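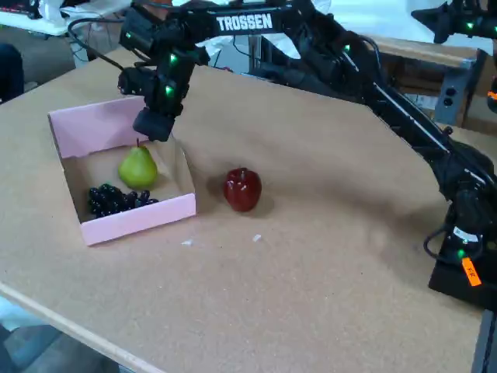 Fruit tray, Bolwood job, Thursday. Went back to the pink tray today and left the tall carton alone. The question is still how to lay out the mixed set so that it looks like a decent present and the card floor doesn't show more than it has to. Grapes go in first, front left, and I have stopped arguing with that. They lie low enough that whatever is behind them can still be seen over the top. The pear stands up well towards the middle of the back, stalk up, and takes the eye. The red apple is on the table to the right of the tray, and it is the piece that makes the whole layout difficult.

Sizes first. The inside floor is as on the Lamont drawing, except that the fold at the front corners eats 5 mm on each side. It isn't on the drawing and I should have measured it before cutting the divider. The divider is now scrap. I have written the true width on the back of the drawing in pencil and will ink it once a second tray has been checked.

The fruit is the Falari display set. The colours are good, the grapes especially, which are nearly black and look well against the brown. Pink walls and brown floor were Bolwood's choice and I had doubts about it on paper. On the table I like it more than I expected. The brown is plain card, no print, and if they want a liner it will have to be white tissue or nothing. Green tissue makes the green fruit disappear. Tried a sheet of it before lunch and took it out again.

Order of placing, as it stands:
Grapes, front left, long side of the bunch along the front wall.
Green piece, centre back.
Red apple last, on the right.
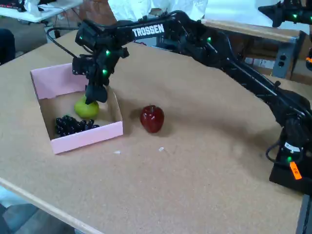

With the green piece at the back there is a fair amount of bare floor on the right, and the apple ought to fill it. In practice it wants to roll unless it is turned so that it sits on its flattest side. That leaves the stalk leaning slightly. Bolwood's sheet says all stalks upright. A small card ring under the apple would sort it out, but it is one more part and one more thing to lose in packing. I made a ring from an offcut anyway – 2 layers glued – and put it in the drawer with the tape.

Tried the other way round as well, red at the back and green on the right. Not as good. The dark red and the dark grapes together make that side heavy, and the green looks left over. I did it again after tea with fresh eyes and thought the same.

Notes on the tray itself. The low front is the best thing about it. You can get a hand in over it without knocking the grapes, and from a chair you can see straight to the back. The back wall could come down a little. I held a strip of paper across to see what a lower one would look like, and the pear seemed to gain by it. Against that, the back is where the label goes, and the label is already as small as they will accept.

Cork top is fine for this work. It holds the tray still, and it is kinder to the fruit than the steel bench. It does collect bits.
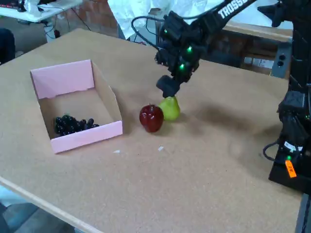

Fonditstead rang about four and didn't agree on the pear. The view there is that a standing pear will never survive a van, whatever it looks like on a bench, and that it ought to lie on its side with the neck pointing at a corner. They pack a lot more fruit than we do, so I have put it down in full. Also asked whether the grapes need to go in first at all, or whether they could be laid in at the end to wedge the rest. I said I would try it.

Tried the pear lying down before packing up. It takes far more floor than you would think, and the apple then has to come forward next to the grapes. Everything is steady like that, I will give them that much. It looks like shopping. My own preference is still for the pear standing, with something low behind it if the van turns out to be a problem, but I would want to see both layouts after a proper drive.

Quantities: the full order is 1,336 trays. Lamont will run 100 ahead of the rest so that we can find faults like the corner fold before it is too late to change the cutter. Asked them to send those flat. Made-up ones came last time with the walls bowed.

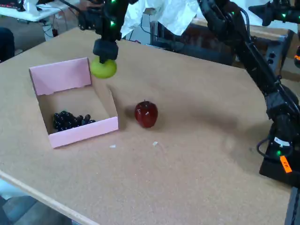

Still to do

Check the front corner fold on a second tray and ink the drawing.
Grapes last, as Fonditstead suggested. Same positions, only the order changed.
Ask Bolwood how strict they are about stalks.
Cut a new divider to the true width, or decide to go without. I lean towards without.
White tissue: there is a part roll on the top shelf, wider than needed.
Brush down the cork before the next layout. Small white scraps on it near the front of the tray.
Price for the card ring, only if the apple still won't sit.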